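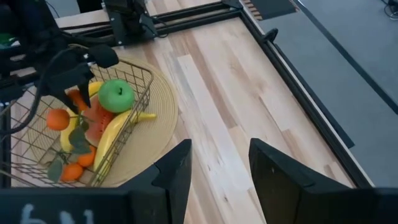 My mother says you people fixed her table in an afternoon and then stayed for soup, a customer wrote to us last October, and yes, guilty on both counts! We're Hodwood, a small furniture repair shop, and I started it 4 moves and one marriage ago in a garage with a door that wouldn't shut.

Mostly we do wobbly chairs, stuck drawers and tabletops with rings on them. I learned on a set of Skastau dining chairs I'd bought cheap and sat on too hard – two of them are still in my kitchen. These days we're at 33 Meireles Lane, next to the tire place, and we pick up from anywhere in town (upstairs apartments too, if you can lend us a hand on the stairs).

We don't do upholstery. I tried it once, on a lovely green armchair, and I'm still sorry. Flometti across the street are great at it, so go see them and tell them we sent you.

Drop by any morning after nine. Bring the loose screws in a bag if you kept them, and please label the bag.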